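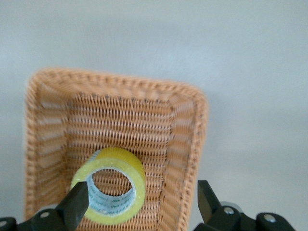
## Wicker

**Wicker** is a method of weaving pliable plant stems or similar strands into baskets, furniture and other goods. The word refers to the technique, although it is often used loosely for the material. Common materials include willow, rattan, reed and bamboo. Paper cord and plastic resin are used in many factory-made goods.

### Structure

A woven piece has two sets of elements. The stakes are stiff and set the shape - the weavers are thinner and pass over and under them. In a rectangular basket the stakes of the side walls usually run upright, and the walls often flare outward. The border finishes the top edge and keeps the stakes from working free. Braided borders use more material than simple trac borders and take longer to make.

### Preparation

Willow is cut after leaf fall and sorted by length. Rods may be dried with the bark on, or stripped in spring once the sap rises, typically from March onward in mild areas. Boiling before stripping releases tannins that stain the wood a tan color known as buff. Dried rods are soaked again before weaving.

### Care

Very dry air makes natural fibers brittle, and long damp spells encourage mold. Dust is removed with a soft brush. In her workshop manual for Stulari, Ntombi Hlongwane advises against varnishing willow that will be kept outdoors.

### See also

- Basket weaving
- Coppicing
- Rattan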